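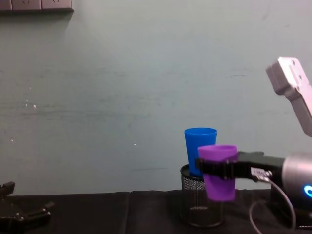

Ticket 437 — Pimoseck patient portal, reminder texts going out twice
Opened 17 January 2019 by Hedvika Brabec, front desk lead

Hi all, me again! Since the Pimoseck update our families are getting two reminder texts for every visit, and one poor dad got 5 (he has twins plus a recheck, so I sort of get it, but still). I've already logged out and back in, cleared the browser, and turned reminders off and on under Clinic Settings. No change.

Update, same afternoon: Matúš Ondrejka asked me to pull the message log. I did, and the doubles are always 10 minutes apart. The first one says "sent by schedule" and the second says "sent by import." He thinks the old Catevbridge link is still pushing our appointment list over every night — I thought we shut that off when we moved!

Next morning: Well, it was still on. Bernardo Correia found it under Connections, on the second page, where I never look. He switched it off and cleared the 40 messages still waiting. I booked a fake visit for myself and got one text. One!

Please leave this open until the February flu clinic reminders have gone out. Also, can somebody tell me whether the Spanish texts use the same schedule? I couldn't find them in the log.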